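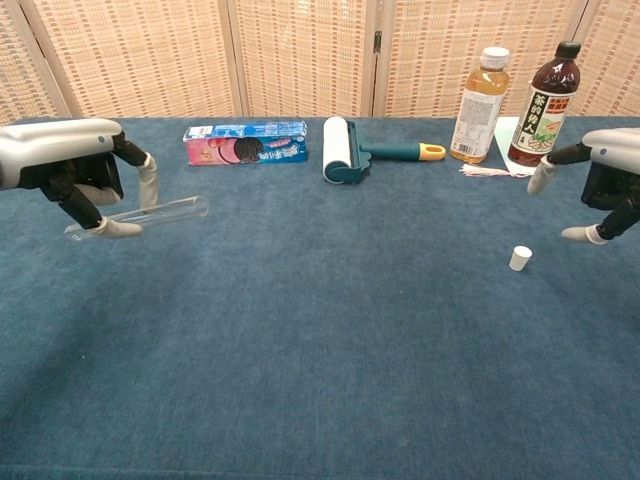 Carpet on a workbench is the best thing you can do for glassware, according to the owner of Ilwood, and I'd barely sat down with my coffee before the subject came up. The shop sells old lab glass for home use (bud vases, spice tubes, that sort of thing) and I've been wanting to visit since August!

"On a bare bench a tube rolls, and then you're sweeping," the owner told me. "Short pile holds it. Stoppers too, they bounce like mad on timber."

The stock room holds 2,000 test tubes, sorted by colour of stopper. White rubber is the favourite, and I can see why, they look so neat lined up. Cork sells better at Christmas. I asked about cleaning and got quite a lecture – warm water, a skinny bottle brush, and never put the stopper back until the glass has dried overnight.

And the fluff? I have a grey carpet mat at home and it grabs everything. "Lint roller, every evening. I'd be lost without one."

We got onto snacks after that (there's a firm house rule about biscuit crumbs and open tubes), then the order from Wallska, a café that wanted 427 tubes for single flowers. "They rang back the next morning asking for rubber stoppers as well. I still don't know what for."

I went home with six tubes and a bag of stoppers.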